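Search this site
Enter your search terms

About us

Hi, and thanks for stopping by! I'm Torbjørn Amundsen, and I started Zukine because I hate clearing up after dinner and figured a machine might like it more than I do. We're a small company working on table-clearing robots – the plates, cups, trays and trash part of a meal, which sounds easy until you try it. We share a building with the good people at Polell (they make hinges, and very nice hinges they are), and we keep a kettle going pretty much all day.

We practice with the kind of mess you'd find in any lunchroom. Rice is my personal favorite, partly because it gets everywhere, and a scrunched-up paper towel with a red wrapper tucked under it is a harder thing to pick up than any nice clean block.
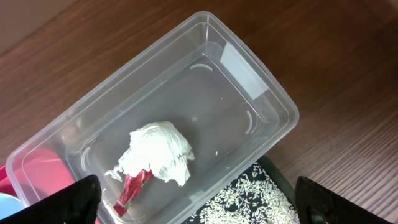 Our open day

Every year on 5th August we open the doors and let people come and watch. Last time we had 173 visitors, which was a squeeze! We ran demonstrations in groups of 10, and each one went on for 30 minutes, or longer if somebody's kid had questions (they always do, and they're better than mine). The crew from Palma drove 90 miles to see us and brought pastries, so they're welcome back whenever they like.

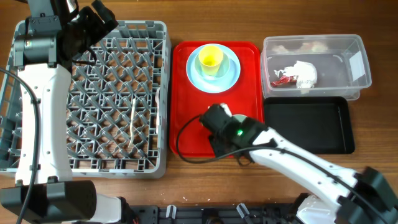
Rirkon is the name of our clearing program, and it's what most people come to see. It has to work out what's a dish, what's trash and where each thing belongs, and I still get a bit nervous every time I start it up in front of a crowd. We give it two arms and a proper table to deal with: a gray dish rack at one side, a red tray in the middle with a yellow cup and some light blue dishes on it, and a clear container with the crumpled paper in it. Visitors love to guess which item it'll go for first. I'm hopeless at that game, by the way.

If you'd like to come next time, drop us a line in May when we put the sign-up list out. Schools are very welcome – just tell us how many of you there are so we can find enough chairs.

Contact Zukine | © Zukine, all rights reserved | Back to top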